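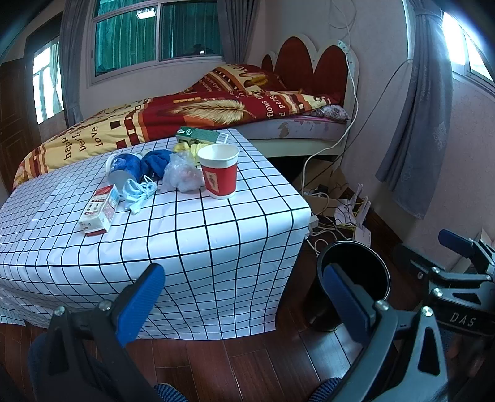

Maëlle Texier
Paper and stamping bench, Brolard Craft Workshop

September 8, 2022

Back on the card kits today! I wanted to find out which of the two inks behaves better on the new Bistier cardstock (the smooth one, cream), so I cut 5 blanks and stamped the little fern on every one of them. Lovo black first, then the Lovo gray, then I went back and forth a bit because I kept liking the gray more than I thought I would.

The black feathered on the first two. I was pressing too hard, I think, so I let up and the next ones came out crisp. The gray takes forever to dry, though. I smeared one with my thumb after a good long wait and had to turn it into a scrap tag (it's a nice tag!).

Scoring: go with the grain, please. I cut 2 the wrong way in April and the folds cracked right down the front, and I very nearly did it again this morning.

Stock count before I forget: 676 envelopes in the cabinet, 1,075 sheets of cardstock if you include the opened pack. So we're short on envelopes again if everyone keeps making small cards.

Tomorrow I want to try heat embossing over the gray. Clear powder, the fine one, and the fern again so I can lay them side by side. Need to buy more foam tape too.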